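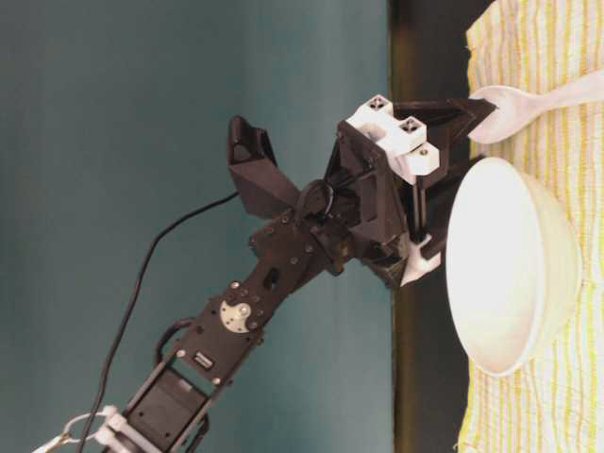
Mohamedi, replying to last month's column, wrote that the price of the arm was the only number the board at Levberg ever asked for, and that by March it was the one number no one cared about anymore. I have had that comment open on my desk for a while. It describes the trouble with most equipment budgets for small automation projects.

The usual request reads the same way everywhere. There is a line for the arm, a line for a computer, and a line called "miscellaneous" that somebody filled in last. The arm is the line that gets argued over. People compare reach and payload, ask for a second quote, and shave off a little. Then the request is approved and the real spending starts, out of a line that was never thought through.

Take a task as small as handling a bowl and a spoon on a table with a cloth on it. A buyer looks at that and thinks of the motion. The person who has to set it up thinks of the fingers, the bracket on the gripper, the servo cable, the clips and ties, the screws, and the hours needed to find out how a thin plastic handle is best picked up off fabric. None of those things cost much one at a time. They are also the things that stop work when you don't have them.

At Virkus, where I helped with planning for two budget cycles, we put in for $3,000 in parts and spares in the first year. It was cut because the list looked like a trip to the hardware store. The arm arrived and worked well. Then a servo failed, and the replacement took 3 weeks to come. The servo itself was cheap. The time of the people waiting for it was not, and that cost never showed up against the project because salaries sit in a different budget. On paper we had saved money.

I think the fix is dull and easy to write down. Before anyone asks for a quote on an arm, they should write out the task in plain words, including the surface it happens on and every object that has to be touched. Then they should list what wears out, what gets bumped, and what will have to be printed or machined again when the first version doesn't fit. Each of those gets its own line with a price. If the total makes the project look too expensive, it was too expensive before the list was made.

There are fair objections. Grivdale, a shop I have a lot of respect for, buys the arm first on purpose and lets the rest of the spending follow. Their view is that you can't know what you need until you have tried the job, and that a detailed parts list made in advance is mostly guesswork. They are right about the guesswork. Our second-year list had things on it we never opened, among them a bag of 506 identical screws in a length we turned out to have no use for. But Grivdale has its own machine shop and a manager who can sign for a part the same afternoon. A school or a small company with a purchasing office does not work like that. If your next chance to ask for money is a year off, a bad guess beats a blank.

The other objection is that low-cost arms are cheap enough now to buy a spare and skip the planning. I have more sympathy for this than I used to. A second identical unit is the best box of spares you can own, and it gives you something to test on. It still does nothing for the fingers and brackets, which are particular to your job and which you will be making over several times. It also doesn't pay the person who makes them.

Labor is the line I would fight for hardest. Every setup I have worked near needed someone to tighten, reroute, reprint, and try again, and in most of them that person was doing it on top of another job. Put the hours in the request, even if the money comes from elsewhere. A board that sees the hours can decide whether the work is worth doing. A board that sees only a hardware price will say yes and be annoyed later.

I would also stop spending the whole sum in the first order. Hold back a third until the task has been tried on the real table with the real objects. Purchasing departments dislike this and will tell you unspent money goes away at the end of the year. Sometimes it does. In that case, ask for the hold in writing when the request goes in, and name the month when the second order will be placed.

Mohamedi's comment ended with a question about whether Levberg should replace its arm next year. I would leave the arm alone and spend the money on grippers, cable, and somebody's time.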